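4.2 Good practice for recording with two hand-held grippers

When we first wrote our recording rules at Plorkico, we imagined, rather fondly, that one page would do for everybody. By the time the July kitchens had been visited the page had grown to four, and most of the growth came from the people doing the recording, who were generous with their complaints and nearly always right. We set out the parts that we think other groups could borrow.

The first rule concerns the grip itself. Both finger pads should meet the object on opposite faces before it leaves the counter, and a tall package should be kept upright for as long as the task allows. Where two grippers are in use, each one holds its own object and the operators agree aloud on who moves first (it feels silly for a day or so, and then you stop noticing). In the Ondach kitchens we recorded 327 episodes under this rule, of which 106 used a pair of grippers over the same stretch of counter, as in Figure 3.
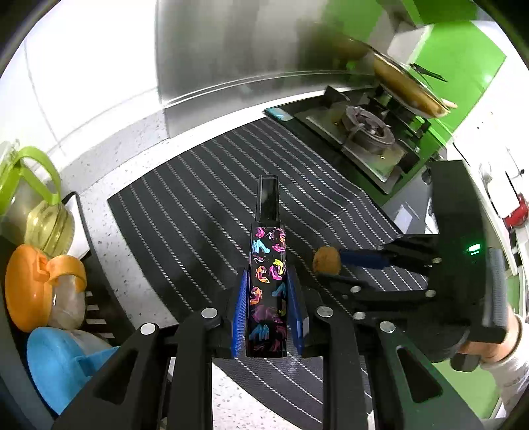 Figure 3. Paired grippers at a kitchen counter, one clamping a tall printed box between its blue pads and the other holding a small round brown object.

The second rule is about the room. We ask that the kitchen be left as the household keeps it, with dish racks, jars and pans in their usual places, and that the stove be switched off at the knob and checked by a second person. Our colleagues at Clalance prefer a cleared counter, and their reasons are sound for grasp benchmarks, but we have found that a tidied kitchen teaches a policy very little about reaching past the neighbours' cookware, so to speak.

Third, we limit each session to 60 minutes, followed by a proper rest away from the counter. Wrists get sore well before anybody admits it. The Kang checklist, which we otherwise follow closely, sets its limit at 200 grasps instead, and either measure seems workable provided it is written down beforehand and honoured on the day.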